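Flostine Bench Kit, Set-Up Guide
Section 6: Sandwich Routine
Revised 2/1/18 by Iona McIver

Complete Section 5 (arm calibration) before starting. The tabletop must be level and at least 1490 mm wide. Set the table height to 740 mm.

6.1 Placing the tray and containers

1. Set the metal tray at the center of the table and line it with white paper. Press the paper flat.
2. Place the bread container to the left of the tray.
3. Place the lettuce and cheese container behind the tray, lettuce on the left.
4. Place the tomato and sausage container to the right, tomato slices toward the front.

CAUTION: Route the gripper cable with enough slack for full wrist travel. Keep hands clear of the arm while the green indicator is lit. 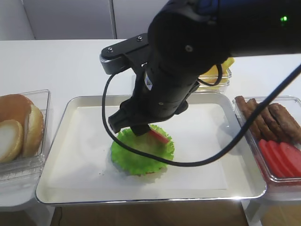 6.2 Teaching the pick points

5. Open Terna and select Utier from the gripper list.
6. Jog the gripper over each item and press Store. Lower the fingers until the tips pass the edge of the slice, then close at low force.
7. Store a release point for each layer on the tray. Raise the release height for every layer added.

NOTE: Terna holds up to 24 stored points per routine.

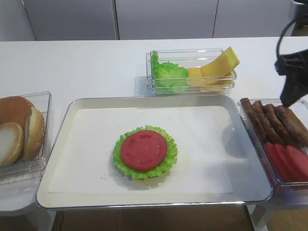
8. Run the routine once in Step mode. Confirm each move with the Next key.
9. If a slice lands off center, edit the release point only. Do not change the pick point.

6.3 Picking from the right container

10. Approach from above with the fingers pointing down. Reduce speed to the Slow setting before the fingers enter the container.

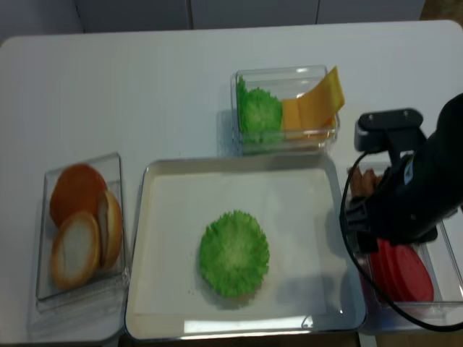 Figure 6-3. Gripper over the right container, lettuce on the tray.

11. Save the routine and return the arm to Home. For Mwakyusa controllers, see Appendix B.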